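Flusley Walks and Wanders > Paths and pavements

Topic: The new path round the back of the buildings (long, sorry!)

mimis_boots
Has anyone else been round the back yet? I went this morning at 8 and I'm completely smitten with the edging. Proper little cobbles along the asphalt, a wide band on the grass side that swings off in a lovely diagonal, and a thinner strip tucked right up against the foot of the beige wall. Whoever set that curve knew what they were doing!

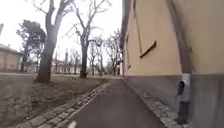 Rolov: I'd have left the strip by the wall as gravel, myself. Small setts against a building always end up full of moss, and then somebody goes at them with a pressure washer and blasts the joints out.

mimis_boots
Moss is half the charm, Rolov! But fair point about the washer, I've seen what that does. Anyway, the pale building has its own appeal. No cobbles to fuss over on the stretch below, just short grass up to the path, a slim grey drainpipe down the wall and a row of tall narrow windows upstairs with white frames. I could look at that window band all day (I very nearly did, my tea went cold).

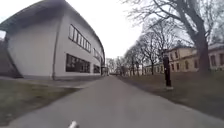
gravelqueen
Is it all right for a pushchair with small wheels?

mimis_boots
Small wheels will be fine if you keep to the asphalt, it's lovely and smooth. I'd stay off the cobbles with a sleeping baby though.

Rolov
Smooth now. Give it 7 winters. The one behind the Rojanasak warehouse was like a billiard table when it opened and it's all patches these days. Block paving costs more but you can lift it and put it back.

gravelqueen
Block paving is horrible on a bike, I'm with mimis on this one.

mimis_boots
Thank you! And I haven't even got to my favourite bit, where the building has that long run of dark-framed glass at ground level, with the cobbles coming back in between the path and the wall. The panes pick up the bare branches in pale blotches, 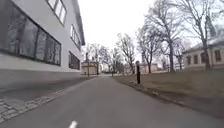 and I keep wondering what they'll be like in June once the leaves are out. I'll be going back to find out. Rolov, bring your moss scraper and we can argue in person.

Rolov
Fine. Still say gravel.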